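2 min read

Balerard Extends Return Window for Small Parcels

Balerard, the parcel carrier, will extend its return window for small parcels from August. Under the revised terms, a recipient can hand back an item at any Balerard counter for up to 217 hours after delivery. The previous limit was 150 hours. The fee is unchanged.

The new window applies to parcels in the two lowest weight classes. Larger parcels remain under the existing contract and must be booked for collection by the sender. Returns may be made in the original carton or in any plain corrugated box of similar size, provided the old label is removed or fully covered.
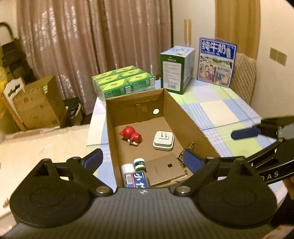

Laitinen, a mail-order stationery seller that ships through the carrier, said the longer period would help rural customers but that it expected refunds to take longer to close, as stock would come back later in the accounting month. It asked for the counter scan to be shared with sellers on the same day.

Balerard said scan data will be passed on overnight through Jumico, the software it already uses for tracking. Sellers on the older file-based system will receive a daily list instead. No date has been set for retiring that system.

The carrier operates 2727 counters, most of them inside grocery stores and gas stations. Opening hours differ by site, and a return handed in after the 6 p.m. pickup is logged as received but moves the next working day. The time of the counter scan decides whether a return is within the window.

14 shares | 2 comments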